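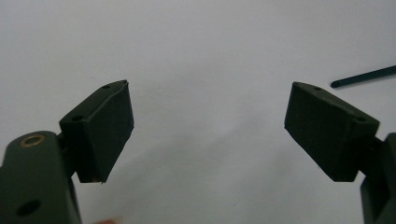
Surfaces and Finishes: Gallery

The Stitska Building reopened in June after a refurbishment of its shared study rooms and the ground-floor preparation room. The gallery accompanies the written record of the work held by the Stinden Institute and is intended for staff, room coordinators and members of the public who have asked about the finishes used.

Page last revised 6/21/20.

1. Plain surface, pale gray-white
Shown at close range. The color belongs to the light end of the range adopted for the building, and there is no pattern.

About the choice of color

The former finishes in the Stitska Building were dark brown and had been in place since the rooms were first fitted out. Users of the preparation room reported that small items were hard to find on them, and that marks went unnoticed until the end of a session. A light, plain finish was requested by every department that replied to the survey.

Samples were left in the rooms for 30 days and examined in daylight and under the ceiling lights. Two were withdrawn at an early stage. A bright white from the Serrano range was considered too harsh for long periods of reading, and a speckled gray made it difficult to see crumbs and dust. The remaining samples were close to one another in tone, and the final decision was left to Sólveig Hallgrímsson, head of interiors at the Institute.

Care of the surfaces

Room users are asked to wipe surfaces with a soft cloth and mild soap at the end of each booking. Scouring powders and abrasive pads should not be used. Cutting must be done on the boards provided - this applies to paper and card as well as food.

Ink and coffee should be wiped up at once. Stains that remain after cleaning should be reported to the Draltus desk on the ground floor, with the room number and the time of the booking.

Records and samples

The Institute holds about 800 finish samples, of which 200 may be consulted in the reading room without an appointment. The remainder are kept in storage and should be requested in advance. Samples may not be borrowed, but visitors are welcome to compare them with their own materials at the window tables.

Copies of pictures in the gallery may be used in teaching without charge, provided that the Stinden Institute is credited. Requests for print runs of more than 50 copies should be sent in writing to the Draltus desk, marked for the attention of Sólveig Hallgrímsson.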